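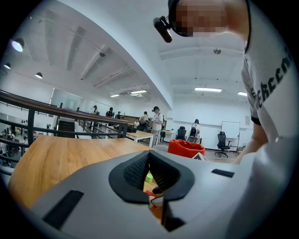 I've been oiling my own furniture for years now, mostly with whatever was on special, so when the Cinell hard wax oil kit landed on my doorstep I had opinions ready to go. My taste runs warm. Give me an orange-brown wood grain on a tabletop over that washed-out Scandi grey any day, and most of the newer oils seem to be made for people who want their timber to look like driftwood. Cinell do a tint called Pruterari which is meant to bring the honey colour back, and that's the one I ordered.

The kit cost me $126 from Wirkstead, delivered, and for that you get a 600 mL tin of oil, three grades of abrasive pad, a little bottle of cleaner, two lint-free cloths and a pair of gloves that would fit a nine-year-old. I used my own gloves. The tin has a proper screw cap instead of a pry lid, and I could have kissed whoever decided that, because I've got a shelf of half-used tins in the shed with lids bent into the shape of a potato chip.

My test piece was our old blackwood dining table, which had a ring from every mug we've ever owned. I cleaned it, went over it with the coarse pad, then the medium, then got impatient and skipped the fine one. Don't do that! I had to go back and do one end again when the light hit it sideways and showed up all my swirls.

The oil itself goes on beautifully. It's thinner than the Mac Carthaigh one I used on the bookshelves (lovely stuff, but like spreading cold golden syrup in winter) and a bit goes a very long way. I put on two coats and still have more than half the tin left. The smell is citrusy and quite strong for the first day, so open the windows and eat dinner on the couch.

Colour-wise I'm thrilled. The first coat looked alarmingly marmalade while it was fresh and I did have a small panic, but it settled down overnight to a deep warm brown with the figure really standing out. The second coat barely changed the colour, just evened up the sheen.

Now the grumbles. The instructions are one folded sheet in tiny grey print, and they tell you to buff "when ready" — ready meaning what, exactly? I left it twenty minutes and that was fine on the top, but the legs had gone tacky and took a lot of elbow grease. The cleaner bottle is stingy too, I ran out with one leaf still to go and finished off with metho.

As for how it wears, I did the table in September and it's had a whole summer of barbecues, wet glasses and one dropped bowl of beetroot. Water still beads up. The beetroot left a faint pink patch that I rubbed back with the fine pad and a dab of oil, and I'd struggle to find the spot now. Try doing that with polyurethane.

I'd buy it again, probably just the tin on its own and my own pads from the hardware shop. Four stars, and it would have been four and a half with gloves for grown-ups.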